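Pendik opens remote training sessions for two-armed robots

Robotics firm Pendik has started letting people outside its own staff teach tasks to a pair of robot arms by remote control, using a simulated workbench that runs on an ordinary office computer. The first sessions took place in May 2025 with trainees from the packaging company Cordero.

The person doing the teaching holds a small controller in each hand. Moving the left controller moves the left arm, and a trigger opens and closes the gripper. Every movement is recorded, and the recordings are later used to train the software that drives the arms without a person at the controls.

Pendik says 1092 demonstrations have been recorded so far, out of a target of 2000. Of those, 701 have been checked and accepted. The rest are either waiting for review or were rejected, mostly for long pauses or for dropped objects.

Gunvor Viklund, who runs the project at Pendik, said the company had expected its engineers to give the best demonstrations.

"They were tidy but slow," she said. "The Cordero people pack boxes all day. They go straight to the thing they want and pick it up, and the recordings are shorter."

Eight trainees took part in the first group. Each had a morning to get used to the controllers before any recording was kept. Araceli Salcedo, one of the eight, said the hardest part was judging depth on a flat screen.

"You think you are at the table and you are still well above it," she said. "After an hour or so your hands learn it."

The current set of tasks, known inside the company as Dritidura, involves sorting and moving blocks and small containers on a shared table. Some tasks need only one arm, while others need an object passed from one side to the other.

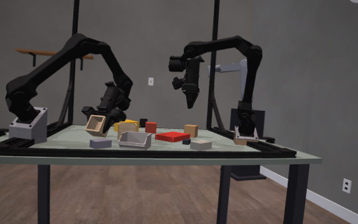 The simulated workbench, with a wooden box held in the left arm's gripper. Image: Pendik

Crescencio Echevarría, who checks the recordings, said box tasks were rejected more often than block tasks. A box held at an angle is harder to set down flat, he said, and trainees tended to let go too early.

Pendik plans to repeat the work on physical arms in August. Cordero has agreed to send a second group - this time from its night shift - and has not yet decided whether it will buy the finished system.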